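Small microwave, small Thursday triumph

I have been meaning to write about the microwave for weeks, mostly because my sister keeps asking whether I've got rid of it. I haven't! When I moved into the flat in Tistport I promised myself I would only keep things I really used, and a microwave felt like cheating (all that counter, just for warming soup). But November came, and the oven takes an age, and so here we are.

It's a plain little thing with two knobs and a single button, and I've grown very fond of turning a knob and walking off. Porridge gets 3 minutes, a mug of milk rather less, and anything with cheese on it I stand over, having learnt my lesson with a lasagne. The markings are all in Chinese, so for the first few days I went entirely by feel and ate a lot of lukewarm beans.

On Thursday evening I finally gave it a proper going over. I put 200 ml of water in a bowl with half a lemon, let it steam, then wiped round the inside and took the glass plate to the sink with a drop of Zundik, which is the only washing-up liquid our corner shop sells.
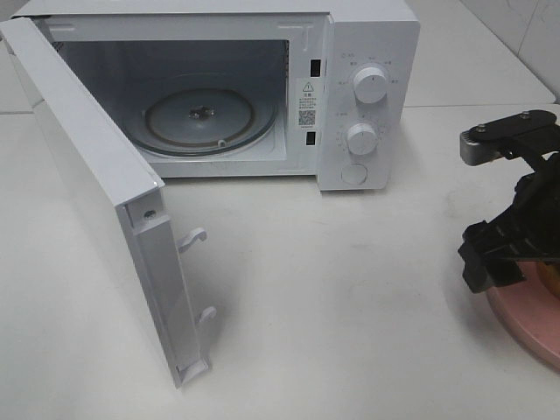

All that white does show every smudge.

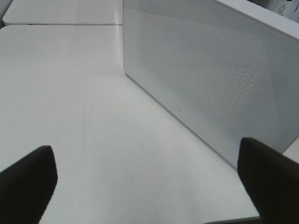
Aebischer wrote in to say that vinegar does the job just as well as lemon, but you'll want the window open for an hour afterwards.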